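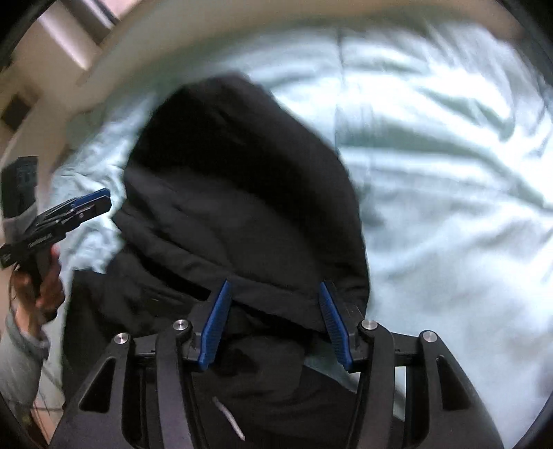

Tutar Game Room - Monthly Safety Checklist, with comments
Inspection date: 21 Feb 2025
Area: main hall, racing corner, retro wall, snack counter
Marks used: OK / Repair / Watch (it means OK today, but look again next month)

The comments are written for the people who open the room in the morning. If some comment is not clear, please ask before you switch on the machines.

1. ENTRANCE AND WALKWAYS

1.1 Main door opens fully and closes by itself
OK
The closer is a little slow. It was the same in December.

1.2 Emergency exit is free from both sides
Repair
Inside it is free. Outside there were empty boxes from the Flavura delivery, standing against the door. I moved them and then I could open the door. The driver must be told again to leave the boxes at the counter.

1.3 Emergency light above the exit
OK

1.4 Floor mats lie flat
Watch
The mat before the retro wall has a corner which comes up. I fixed it with tape, but tape is for some days and a new mat should be ordered.

1.5 Walkway between the console tables
OK
Please keep the beanbags on the carpet side. During tournaments they travel into the walkway and people trip on them in the dark.

2. RACING CORNER

2.1 Seats locked on the rails
Repair (seat 3)
Seats 1 and 2 are good. On seat 3 the lever goes in, but the seat still slides back one step when you brake hard. I put the sign "Out of use" on it and pulled the plug. Giselis made these frames and has the spare lever in the catalog, order number 638. Do not repair it with a cable tie, as was done last year.

2.2 Wheel clamps tight
OK
Tightened on all seats. The clamp on seat 2 needed half a turn.

2.3 Force feedback limit
Watch
Our limit is medium for everybody, and low for children. On seat 1 I found it on maximum. A strong wheel can hurt a thumb when the car hits a wall in the game, and the beginners hold the wheel with the thumbs inside the spokes. The setting is saved in the player profile and not in the wheel, so after a guest has played with his own profile, you must check it again.

2.4 Pedals fixed on the plate
OK
The rubber on the brake pedal of seat 2 is worn, but it does not slip under the shoe.

2.5 Emergency stop button on each seat
OK
Tested with the motors running. The button on seat 1 must be pushed harder than the other one. Seat 3 was tested before I unplugged it.

2.6 Screens and screen arms
OK
No play in the arms. Please do not turn the side screens by the upper corner.

3. ELECTRICAL

3.1 Power strips not connected one into another
Repair, done during the inspection
Behind the fighting game table there was again one strip plugged in a second strip. I removed the second. The phone chargers of guests belong in the sockets by the sofa.

3.2 Cables without damage
Watch
One controller cable on the retro wall has a bend near the plug and the outer cover is opening. The copper cannot be seen. Replace it before the school holidays.

3.3 Test stickers valid
OK
Ní Bhriain did the electrical testing and the report is in the blue folder. The new projector has no sticker because it came after their visit. It stays switched off until they come back.

3.4 Ventilation of consoles
Repair, done during the inspection
The lower shelf had a lot of dust, and a game case was lying on top of one console, over the air holes. Cleaned. The upper shelf was fine.

4. VR AREA

4.1 Floor marking visible
OK

4.2 Play boundary set on the headset
Watch
The boundary was drawn again by somebody and now it goes over the marking on the window side. I made it new. Please compare it with the floor marking every morning, it takes 2 minutes.

4.3 Face pads clean, wipes available
OK
There are 9 packs of wipes in the drawer.

4.4 Wrist straps
OK
Ask the guest to put the strap on before you start the game. After the start they cannot see it any more.

4.5 Notice about flashing light and motion sickness
Repair
The notice is there, but it hangs behind the coat stand and one cannot read it. Hang it at the height of the eyes, next to the headset shelf. Same text is needed also in the booking mail.

5. NOISE, LIGHT, AIR

5.1 Volume of the main speakers
OK
Not above the line on the mixer. On Fridays it goes up slowly during the evening, so look at it from time to time.

5.2 Strobe effect of the ceiling lights
OK
Disabled in the light program, and it should stay like this.

5.3 Ventilation
Watch
The filter is gray. It is not blocked.

6. FIRE AND FIRST AID

6.1 Extinguishers in place, pressure in the green
OK

6.2 First aid box complete
Repair
The small plasters are finished and the cold pack is missing. Whoever takes the last one, please write it on the list inside the lid.

6.3 Snack counter
OK
The Flavura popcorn machine was cold and the plug was out, as it should be at closing. The crumb tray was not emptied.

OPEN POINTS FOR NEXT INSPECTION
Lever for seat 3 (Giselis) - ordered, no delivery day yet
Mat at the retro wall - not ordered
Controller cable, retro wall - we have one in the store room
Sticker for the projector - waiting for Ní Bhriain
Notice in the VR area - to be moved before opening on Saturday
Plasters and cold pack - to buy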